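Home Projects Workshop Notes News Contact
Search this site Enter keywords Go

Two-arm bench cell at Grornholm back in service after finger change

Grornholm has returned its two-arm bench cell to use following a change of gripper fingers and a reset of both wrist cameras. The work was done in July by Amrit Doucette and Liette Lapointe. The cell handles small household and desk items on a wooden table, and is run from software supplied by Keltton.

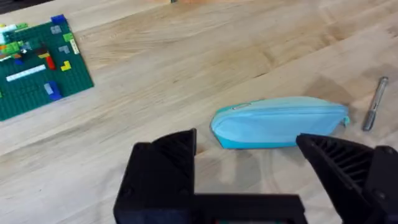
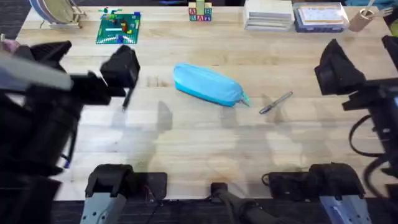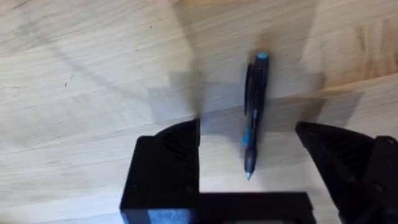

Wrist camera views at first and last, with the fixed camera view of both arms between them.

The old fingers had worn at the tips and were letting thin objects roll. Each new set is pushed onto its carriage, fastened, then opened and closed 1000 times with no load before the screws are checked again. Doucette found one screw on the right arm had backed out during that run — it was refitted with thread locker.

Camera aim was set next. Both finger tips must stay in view with the gripper fully open, and pens are used as the test piece. Lapointe repeated the open position check 27 times per arm and logged no drift.

Cable slack at the base is now part of the start-of-shift check, along with a wipe of the finger pads. The fingers will be inspected again after nine weeks. Spare sets are kept in the Rastach cabinet beside the cell, and requests for drawings should go to Sverre Halvorsen.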